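3.2 Household surfaces and the storage of small goods

Figure 2. Table with a white floral cloth, holding a purple plush toy, a pale green electric fan and other household items.

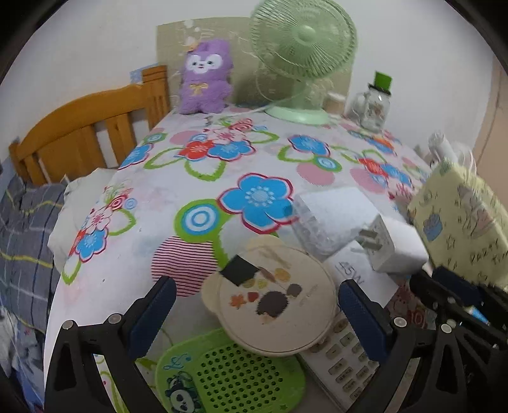 The survey covered homes in two districts, Grirnia and Driris, and recorded where people keep things they use every day. We mailed 3000 forms and received 1413 that were complete enough to use. Each form asked the household to name its main table and to list what had stood on it for longer than a week.

Tables set against a wall were more likely to hold items for long periods than tables in the middle of a room (Figure 2). This held in both districts, though the gap was wider in Driris, where apartments are smaller and closets are often shared. Electric goods such as fans and lamps tended to stay in one place through the warm months. Decorative goods stayed longer — in many homes, through the whole study period.

We used the Shih scale to score how crowded each table was. A score above 35 was treated as high. Homes built before 2000 had higher scores on average, and the difference remained after we adjusted for floor area. Household size had a weaker effect than we expected from the earlier Golum study, which sampled only families with children.

Tablecloths were recorded as a separate item. Households that used one cleared the table less often, but the forms did not ask why, and we make no claim about cause.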